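Service Robotics, Unit 6 - Household Chores as a Test of Autonomy
Handout prepared by Lai-ching Poon for the evening section

Read this handout before the December review. It deals with one question: which household chores can a machine complete today without help, and which can it only begin? The course home is simulated, and all exercises take place in it. 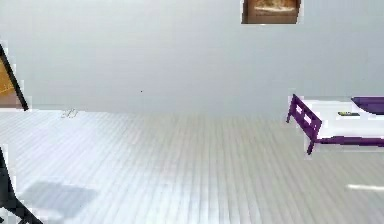
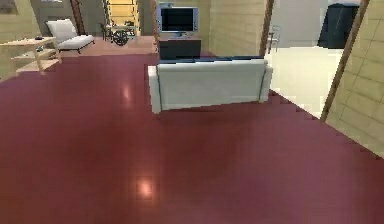
Rooms from the simulated home

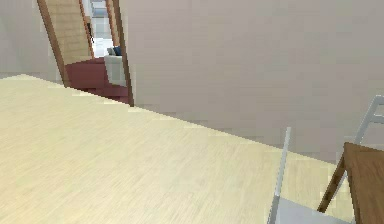 6.1 What counts as a chore

A chore is a request made in the words a resident would use. "Clear the floor in the bedroom" is a chore. "Move to the bed and lower the arm" is a command, and success at commands should not be reported as success at chores. The agent must find the room, decide which items do not belong on the floor, and choose a place for each.

6.2 The Rastbridge trials

Hrvoje Lazarević ran the Rastbridge agent through 900 simulated episodes. It finished 171 of them with no outside correction. Most of the remaining episodes ended in one of these ways:

Search failure. The agent left a room before it had looked at all of it.
Doorway error. The agent lost its position while passing from one room to the next.
Early stop. The agent reported the chore complete while items were still out of place.

Early stops deserve particular attention. A resident who is told that the work is finished may not check it.

6.3 Limits of the evidence

Simulated floors are level and simulated objects keep their shape. Cloth, cords and spilled liquid remain difficult for physical machines - folding a fitted sheet is still a research problem. Results from this unit should be read as an upper bound on navigation and planning, and they say little about grasping.

6.4 Assignment

Choose one chore and write it as a resident would say it. List the decisions the agent must make before it touches anything. Then run the Zatden planner with a limit of 300 steps per episode and classify each failure under the headings in 6.2. Submit the log together with one page of comments.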